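**Merkano wants carers to teach its robots. The hard part is the lids**

Merkano says anyone on a care home's staff could soon teach a two-armed robot to sort tablets, simply by steering it through the job from a desk across the room. On Thursday it let reporters watch a demonstration of the system, called Dirnari.

The claim deserves a careful look. Snædís Oddsson, who runs the trials, says a new task takes 60 demonstrations by remote control before the arms are left to try it alone. An earlier version needed more than 500. She would not say how often the arms then get it right, and the firm has published nothing on the point.

Nor is it clear who would have time. A practised operator needs 29 minutes to record 10 good runs, by Merkano's own reckoning, and bad runs have to be thrown away and done again. Few night shifts have that sort of gap in them.

Pill boxes and dishes on the practice table, with both arms at their stations: 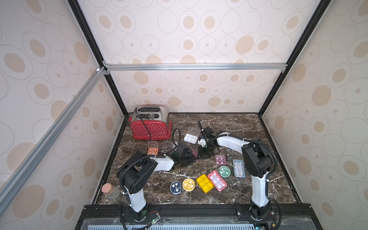
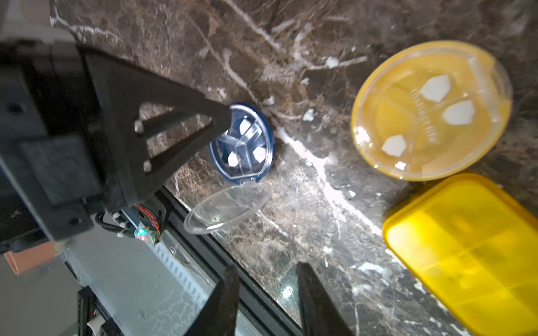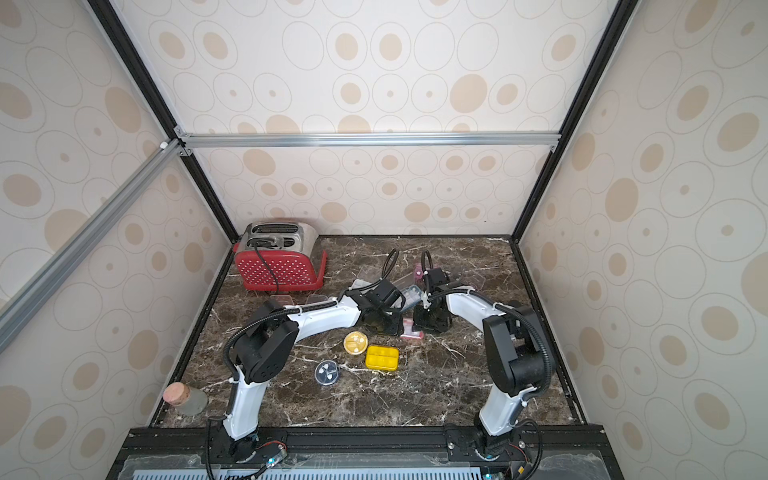 Oddsson accepts that a mistake with medicine is worse than a mistake with toast, and says a person would check every box. That leaves the home paying for the robot and the checker. Merkano has not named a price, though it hopes to place Dirnari in its first home by April.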